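Cable lacing

Cable lacing is a way of tying a bunch of wires or cables into one neat bundle with a length of thin cord. I've kept this page going for a while as my own little encyclopedia entry on it, so expect opinions mixed in with the facts (I do try to say which is which). It goes by a few other names, wire lacing and harness lacing being the ones I hear most, and you'll find it in old telephone exchanges, old radios, aircraft and the odd lovingly restored jukebox.

The basic idea

You start at one end of the bundle with a knot, usually a clove hitch locked with a reef knot on top. Then you run the cord along the wires, loop it round, tuck it under itself and pull it snug, and carry on like that until you reach the far end, where you finish with another locked knot. That's it, really! The cord between the loops lies flat along the bundle, and every loop holds even if its neighbour gets cut, provided you've made the right kind of loop. The wrong kind looks nearly the same from the front. I laced an entire radio chassis with the wrong kind before Ute Fröhlich pointed it out to me, very kindly, and I did the whole thing again.

The other approach is spot tying, where each tie is a separate piece of cord with its own knot. It takes more cord and more patience, but a single bad tie doesn't spoil the rest. Aircraft people tend to prefer it, and I've come round to it myself for anything that gets taken apart often.

Cord

Older work was done with waxed linen twine, and I still love the smell of it. Cotton was used as well. Later on came nylon and polyester, often woven as a flat tape, which spreads the pressure and doesn't bite into soft insulation the way a round cord can. Wax helps the knot grip while you get your fingers sorted out for the next one. My own reel is a flat polyester tape from Vineck, 267 metres when new, and I'm nowhere near the end of it. Dental floss works in a pinch (unflavoured, please).

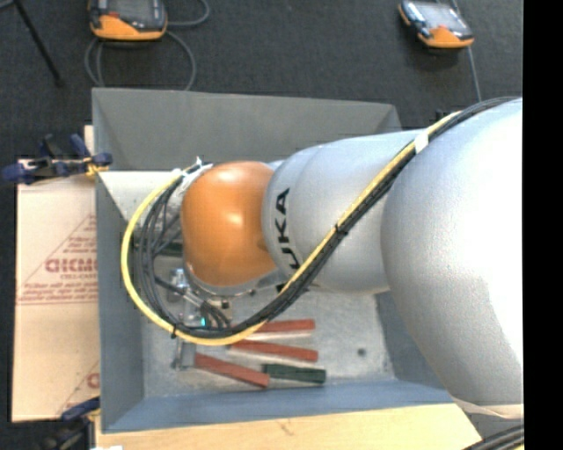
Lacing suits wiring that stays put, so the back of a switchboard, the inside of an amplifier or a long straight run down a rack. Once a bundle has to bend over and over again, tight loops all along it can start to work against you, as the wires inside want to slide past each other a little on every bend. People then use fewer fixing points, with some slack in between, or a sleeve. The KUKA arm is a decent one to look at for this: a yellow cable and a bundle of thin black ones run along the arm together, and they're gathered and attached up at the orange wrist in a whitish wrapped fitting. I'd also say that wherever a bundle is going to be gripped hard, a bit of padding under the grip is worth having, and old hands used to wind cloth tape on first for the same purpose.

Lacing and plastic ties

Plastic cable ties pushed lacing out of most workshops, and it's easy to see why. They're quick, they need no training and you can fit one with cold hands. What I don't like is the cut end, which can be sharp enough to draw blood if it isn't trimmed flush, and the way a tie put on too tightly will pinch the wires. A laced bundle is smooth all the way round and takes up hardly any room. It's also far slower. Deividas Liepiņa timed us both on the same practice board once and his ties were done in 22 minutes. I'd rather not publish mine.

Learning it

Practise on scrap first, with thick wire and a cord you can see against it. Lay the wires out parallel before you tie anything, comb them straight with your fingers and bring out each branch as you come to it, with a tie on either side of the turning. Big harnesses used to be made up on a board with nails marking the route, and a plank with panel pins does nicely at home. My plank came from an old Benedetti bookshelf and has had 281 holes put in it so far (I counted them for a bet).

Page last tidied 2018-10-15, mostly the bit on cord. The section on branches still needs drawings.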